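## 4. Setting Up and Using the Livus Garment Steamer

Read Section 2 (Safety) before you fill the tank for the first time. The steps in this section apply to the upright models with a fabric-covered pole. Owners of the handheld model should go to Section 7.

### 4.1 Before you start

You will need:

- the base unit with the water tank removed
- both halves of the pole and the locking collar
- the hose and steam head
- the hanger bracket
- clean tap water or, in hard-water areas, a half-and-half mix of tap and distilled water

Place the base on a level floor at least 10 inches from any wall, curtain, or piece of furniture. Do not set it on a thick rug. The air intake is on the underside and a deep pile will block it.

Check that the outlet is grounded. If you must use an extension cord, use a heavy-duty one and unroll it all the way.

### 4.2 Assembling the pole

1. Push the lower half of the pole into the socket at the back of the base until it clicks.
2. Slide the locking collar over the top of the lower half with the arrow pointing up.
3. Insert the upper half and raise it to the height you want. The hose should hang without touching the floor when the steam head is on its hook.
4. Turn the collar clockwise to lock. Hand tight is enough.
5. Press the hanger bracket onto the top of the pole. The open side of the hook faces the front.

**Note:** On units made before the Rosthorpe plant changed over to the new collar, the thread runs the other way. If the collar will not tighten clockwise, turn it counterclockwise. Both kinds are safe to use.

### 4.3 Connecting the hose

1. Line up the tab on the hose fitting with the slot on the base.
2. Push down firmly and turn a quarter turn to the right.
3. Tug the hose lightly. It should not lift out.

**Caution:** Never disconnect the hose while the unit is hot. Unplug it and wait 30 minutes.

### 4.4 Filling the tank

1. Lift the tank straight up by its handle.
2. Turn it over and unscrew the cap.
3. Fill to the MAX line. Do not add scented water, starch, vinegar, or softener.
4. Screw the cap back on, turn the tank upright, and check for drips.
5. Lower the tank onto the base. You will hear a short gurgle as water moves into the heating chamber.

A full tank gives up to 107 minutes of steam on the low setting. The high setting uses water much faster. When the tank runs dry the unit shuts itself off and the water light flashes. Refill and press the power button again.

### 4.5 Sorting and preparing clothes

Read the care label on each item. Most cotton, linen, wool, and polyester can be steamed. Do not steam waxed jackets, suede, plastic-coated fabric, or anything marked with a crossed-out iron unless the maker says steam is allowed.

Empty the pockets and button the top button of shirts so they hang straight. Clothes should be clean. Steam can set a stain that would otherwise have come out in the wash, and this is the most frequent complaint our service desk receives about light-colored shirts.

Knit items such as T-shirts and sweaters stretch when they are hung wet. If a knit comes out of the washer, dry it flat first and steam it afterward. Smooth it out by hand on a table or bed, working from the middle toward the hems, and pull the side seams straight. Cotton knits can take a light tug. Wool should only be patted into shape.

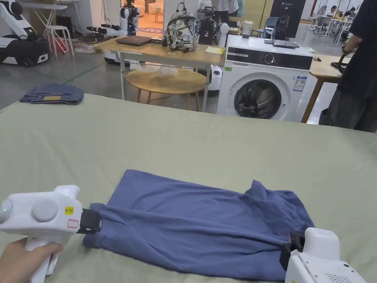

Woven shirts are easier. Shake them out, hang them on a wide hanger, and leave them for a few minutes before you begin. Creases that are already dropping out on their own need only one pass.

For pants, clip the cuffs to the hanger and let the waistband hang down. The weight of the waistband does part of the work.

### 4.6 Steaming

1. Press the power button once for low or twice for high. The light blinks while the water heats.
2. Wait for the light to turn solid.
3. Hold the steam head away from you and let it run for a few seconds. A little water may spit out at first.
4. Start at the top of the garment. Hold the bottom edge with your free hand to keep light tension on the fabric.
5. Move the head slowly downward. Let it touch cotton and linen. Keep it 2 inches away from silk, velvet, and anything with a printed design.
6. Go over stubborn creases from the inside of the garment.
7. Return the head to its hook when you stop to change clothes.

| Fabric | Setting | Steam head |
|---|---|---|
| Cotton, linen | High | Touching |
| Polyester, blends | Low | Touching lightly |
| Wool | High | Just off the surface |
| Silk, velvet | Low | 2 inches away |

**Warning:** Steam burns. Never steam clothes while someone is wearing them. Keep your free hand below the head, and wear the supplied mitt when you work on collars and cuffs.

**Caution:** Do not let the hose sag into a U shape. Water collects at the bottom of the bend and blocks the steam. If you hear bubbling, lift the head as high as you can for a few seconds so that the water runs back to the base.

### 4.7 Letting clothes rest

Leave each item on its hanger for 10 minutes before you wear it or put it away. Heavy wool needs longer. Clothes folded while damp will crease again and may smell musty.

Items that are to be folded should be folded loosely along the seams. Do not stack more than a few knits on one shelf.

### 4.8 Shutting down and storing

1. Hold the power button until the light goes out.
2. Unplug the cord from the wall.
3. Wait 30 minutes.
4. Remove the tank, empty it, and leave the cap off to dry.
5. Carry the base to a sink, open the drain plug on the underside, and tip out what is left in the chamber.
6. Close the plug and wrap the cord around the two hooks at the back.

If the unit will not be used for several weeks, take the pole down as well. Store everything indoors. Water left in the chamber during a January cold spell in an unheated garage will crack it, and this kind of damage is not covered by the warranty.

### 4.9 If something goes wrong

**No steam, light solid.** The hose is bent or the steam head is blocked. Straighten the hose. If that does not help, shut down, let the unit cool, and clean the head as described in Section 6.

**Light blinks and never turns solid.** Check that the tank is seated. If it is, the chamber may have scale in it. Run the descaling cycle.

**White marks on dark clothes.** These are mineral deposits. Brush them off when dry, descale the unit, and change to mixed water.

**Water under the base.** Tighten the drain plug. If water still appears, replace the plug seal, part number 646.

**Pole leans.** The collar is loose, or the lower half has not clicked into its socket. Take the clothes off the bracket before you adjust it.

Seals, mitts, and hoses can be ordered from any Livus dealer. Hoses made by Fulier fit the same socket but are shorter, and the pole must be lowered to suit.

Section text by Mavis Holloway. Checked by Latrice Delacroix, August 4, 2021. Replaces all earlier versions of Section 4.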